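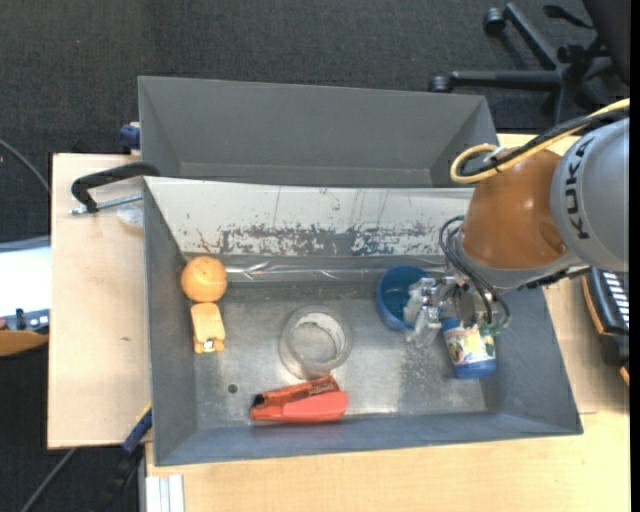 Front bin during a grasp run, gripper between the blue bowl and the can. Rear bin empty.

12 February 2022
Bin picking, Trelum set

Carried on with the KUKA and the two grey bins. Target for this block is 2,000 attempts and we are still short. Managed 200 today, front bin only, then stopped to go through the logs.

Objects in: orange ball, small yellow-orange toy, glass jar, stapler, blue bowl, blue can. I want to keep this mix until the block is finished, even though it is tempting to swap things in and out. In January we changed objects halfway and the Steinbach people could not tell which failures belonged to which set.

Notes from the run:

The jar is the worst by a long way. Depth comes back full of holes over the opening and the planner keeps proposing grasps on the far side of the rim. Left those in. The learner needs the misses as much as the hits, so please don't filter them when you export.

Bowl and can close together gives a lot of near-collisions. Both are blue and the segmentation sometimes joins them into one object. I marked those attempts "merged" in the comment column. Rodis has no label for it yet - will ask for one.

Stapler is fine when it lies flat. Gripper tends to close on one end and it swings on the way up. Counted as a success if it is still held at the top, same rule as before.

Ball rolls when touched. Wait 2 seconds after each retreat before taking the next picture, otherwise the before and after images don't match. The wait was set to zero in the config, no idea for how long. Need to check the older Rondilano runs for the same thing.

Bin floor needs a wipe, there is grey dust on it and I don't want the network learning from that. Back wall is stained too but it has been like that all along, so leave it as it is until the block is done.

Clamps: check them before starting. If the front bin shifts, the calibration is off and the whole session has to be thrown away.

Next time: start with the bowl upside down, shuffle by hand every 200 attempts, and copy the logs over before switching off the arm controller.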